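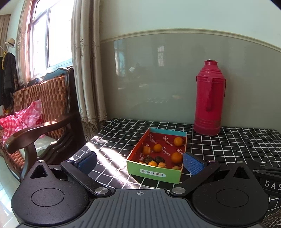
Elżbieta Sadowski, Head of Packaging Standards, Puvine

3 Apr 2024

Puvine Publishes Revised Specification for Reused Cartons in Local Fruit Delivery

Puvine today released version 12 of its carton reuse specification, which sets the conditions under which a retail box made for other goods may carry whole fruit to households. The document replaces the text used by growers and packers in the Gamness delivery network.

The revision covers rigid cardboard boxes with a full floor and four walls. Boxes that held cleaning products, paint or pet food remain excluded. Boxes that held books, toys or textiles are accepted if the walls are square, the corners are intact and the inside has no odor. Original labels may stay in place, but a delivery label must be added to one long side.

Citrus must be packed in a single layer. Soft fruit is outside the scope of the specification and continues to travel in molded trays.

Testing was carried out at the Czerwiński packing house. The program used 1,000 cartons, each loaded and held for 30 hours before the base was checked for sag. Cartons with printed inner surfaces were tested as a separate group — the earlier version did not mention them — and now require a plain paper liner.

"Packers were asking the same questions about liners and labels every season," said Sadowski. "The new text answers them on one page, and the long tables have moved to an annex."

Members may use up existing stocks of delivery labels until the end of April. Inspection forms for the new version are available through Plinum, the network's records system, and printed copies can be requested from the Puvine standards office.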